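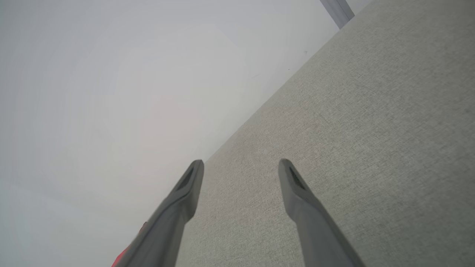 Why have the sorting arms at the Brophy returns depot been switched off? One of them kept closing its gripper when it had been told to stay open, and the site has stopped the lot until the fault is found.

I rang the depot in June after a reader wrote in to ask why her parcel had gone back to being handled "by people, apparently", and got a much longer answer than I was expecting (they were very decent about it, considering I called in the middle of the lunch break). The arms came from Vukitz and were put in over the winter to pick small returned goods out of trays and pass them along to be checked. There are 26 of them. I've watched them at it and I have to say they're lovely to look at, all quick little dips and turns, like hens feeding!

The trouble started on the early shift. An arm near the loading door stopped over its tray, fingers apart, just as it should when it's waiting. Someone leaned across to free a jammed tray and the fingers shut on the cuff of their glove. No injury, I'm glad to say, and the glove came off easily enough. But the arm's own log said the gripper was still open, and that's the bit that worried everybody. If the machine believes it's open, the safety stop doesn't kick in.

They reset it and it did it again 2 days later, this time with no one near it. After that the shift lead pulled the plug on the whole line, and quite right too if you ask me.

Vukitz have sent an engineer, and the current thinking is that it came in with an update to the Nelleo control software, version 2241, which changed how often the arm checks where its fingers are. There's a rival theory going round the canteen about dust getting into the finger joints, and I heard that one told with a lot more conviction. I asked Vukitz which it was and they said it was too early to say. They did confirm that the sister site at Stustden had the same update and has gone back to the old version as a precaution, though it hasn't seen the fault.

Meanwhile the returns are piling up a bit. The depot normally gets through over 2000 items in a shift and it's managing rather fewer by hand, so if you're waiting on a refund, give it an extra week before you ring them. Extra packing staff have been brought across from the outgoing side to help.

The arms will come back a few at a time once the engineer has signed them off, with the one by the loading door last. I'll pop an update on here when I hear.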